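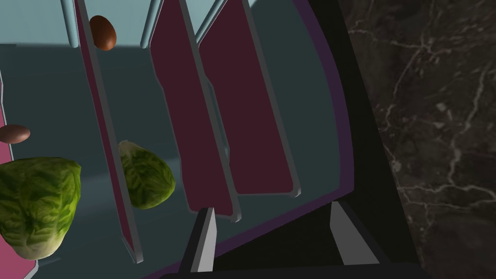 Arm stops with a collision fault before it reaches the slot

Posted by Lina Issa in Simulation and Controllers

I have a pick task in Clulladora 6 that keeps ending in a collision stop, and I can't find anything the arm is hitting. The arm has a two-finger gripper and the controller is the Effiong one, running in its simulated mode. The job is to clear the produce out of a divided bin that sits next to a dark marble counter. The smaller head of lettuce is in the slot between the left and middle maroon dividers, and that is the one it never gets. The gripper comes in over the bin with the fingers open, starts down toward the slot, and stops well above the lettuce with fault 113, "contact predicted, motion halted." The larger lettuce over by the pink divider is no trouble.

What I have checked so far:

The target pose is right. I drew a marker at it and the marker sits in the lettuce.
The fingers are narrow enough for the slot when they are opened only as far as the lettuce needs. I measured with the ruler tool.
The physics engine reports no contact at all at the moment of the stop. Contact list is empty.
Same result at half speed and at quarter speed.
Restarting the controller clears the fault, and then it comes back at the same height.

I ran it 19 times overnight with the lettuce moved a little each time. All 19 ended in the same fault. If I turn off the contact prediction the pick works, but we are supposed to move this to the real cell in Jultdale in January and I don't want to carry that setting over. Is there a known problem with dividers, or am I missing a setting?

Kerov_bench

Try lowering the approach speed. I used to get 113 all the time and it was because the arm was coming in too fast and the stopping distance was too long. Drop it to 10 percent and see. Also make sure you are on the latest version.

Lina Issa replied:
I tried a quarter speed already and the stop height doesn't change. I went down to 10 percent just now to be sure. Same place.

Asabe Osagie

Speed won't do it. Fault 113 comes from the controller, and the controller doesn't look at the physics engine's shapes. It keeps its own copy of the scene and checks the planned motion against that. So you have two sets of collision shapes, and an empty contact list only tells you the first set is fine.

My guess is that your bin and dividers were imported as one object. When the controller loads an object with no collision shape assigned, it wraps the whole thing in a single convex hull. For a block or an egg that is good enough. For a bin with dividers it closes over the top of everything, slots included, and as far as the controller knows you are trying to push the gripper into a solid lump. The lettuce can still lie in the slot, because the physics side has the proper shape.

The part that doesn't fit is the larger lettuce working. Check whether its target is high enough that the fingers never go below the rim. If the hull only starts at the top of the dividers, a shallow grasp on a big item could stay clear of it.

To see it, open the controller panel, go to Scene, and turn on "show monitor shapes." It is off by default and it is a different checkbox from "show collision" in the main view, which draws the physics shapes only. If I'm right you will see one big faceted shape over the bin.

To fix it:

Split the bin model so the floor, the walls and each divider are separate parts. The decomposition tool will do it for you, but on ours it made 556 pieces out of a bin and the monitor slowed to a crawl. Plain boxes for the dividers are better. A curved wall can be four or five short boxes set end to end.
Assign the new parts in the object's monitor field, then save the object. Saving the scene does not save it. I lost an afternoon to that.
Reload the controller. A fault reset is not enough, it keeps the old shapes until a reload.

Leave a small margin on the divider boxes. The default margin gets added to both sides, and with a narrow slot that can be enough to bring the fault back.

Lina Issa replied:
It was the hull. With monitor shapes on there is one lump covering the whole bin, and the stop height is right at the top of it. You were right about the larger lettuce too, the grasp on that one is high and the fingers stay above the lump. I split out the dividers as boxes and the slot pick got through on the second try – the first still faulted because I had saved the scene and not the object. Marking this as the accepted answer.

Effiong_user_south

Adding one thing for anybody who lands here from a search. Please don't leave contact prediction off as the fix, even in simulation. The setting is stored in the task file and not in the simulator, so it goes along when you export to the real controller, and there is no warning on import. We had a task come over that way. The arm drove a finger down onto the top edge of a steel divider and bent the finger mount. The force limit did stop it, but only after it had touched.

Before exporting, open the task file in a text editor and look for the prediction line. It should say "on." Then do the first run on the real cell at reduced speed with a hand on the enable switch and the bin empty.

Also measure the real dividers. Ours lean a little, and the boxes in the model didn't.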